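Visit to the Landero Reuse and Repair Centre
Report prepared for members by Jamie Inskip, Education and Visits Officer
January 17, 2023

The society's winter visit was made to the Landero Reuse and Repair Centre, which receives unwanted office and household equipment from public bodies and local firms. A party of 30 members attended. The visit had first been planned for August but was put back while the centre completed the move of its stores into the adjoining building.

Members were received in the training room, where the centre manager gave a short account of its history. The site was formerly a printing works, and the loading bay and the goods lift date from that period. The centre was set up with support from the Plaltura Foundation, whose grant covers the rent until the end of the present lease. Its remaining income comes from sales and from collection charges paid by larger donors.

In the last full year the centre took in 3748 items. Of these, 668 were placed with schools, charities and households on low incomes. A further share was sold through the shop, and the rest was taken apart for parts or sent on as sorted scrap. The manager was frank that the proportion sent for scrap remains higher than the trustees would wish. Much of what arrives has been stored for years in damp cupboards, and missing keys and cables are a constant difficulty.

The party then divided into two groups. The first began in the goods-in area, where each delivery is weighed, entered in the register and given a numbered tag. Several members asked about the handling of personal data. Storage drives are removed and entered separately in the register, and they do not leave a locked room until they have been wiped or destroyed. A certificate is issued to the donor in either case.
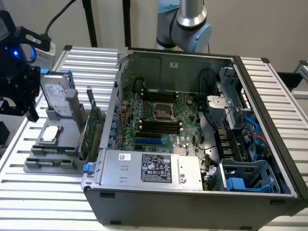 The second group started in the furniture store, where desks and chairs are cleaned and given small repairs before sale. Upholstery is carried out on one morning a week by a retired member of the trade, and there is a waiting list for this service. Members were interested to learn that filing cabinets, once almost impossible to pass on, are now in steady demand from allotment holders and small workshops.

Both groups met again in the shop, known as Ovness after the street on which the centre first opened. Prices are plainly marked and the stock changes quickly. A number of purchases were made, including two desk lamps and a set of stacking chairs -- the latter presenting some difficulty on the coach.

Over tea, questions turned to training. The centre offers placements of roughly 50 days, arranged with the Mizuno Trust, and those who complete one receive a written reference. The society has been asked whether members with suitable experience might assist with mock interviews. Anyone willing to do so should write to the Visits Officer.

The society's thanks have been sent to the manager and staff. Members wishing to donate equipment are asked to telephone the centre beforehand, as items left outside the gate cannot be accepted.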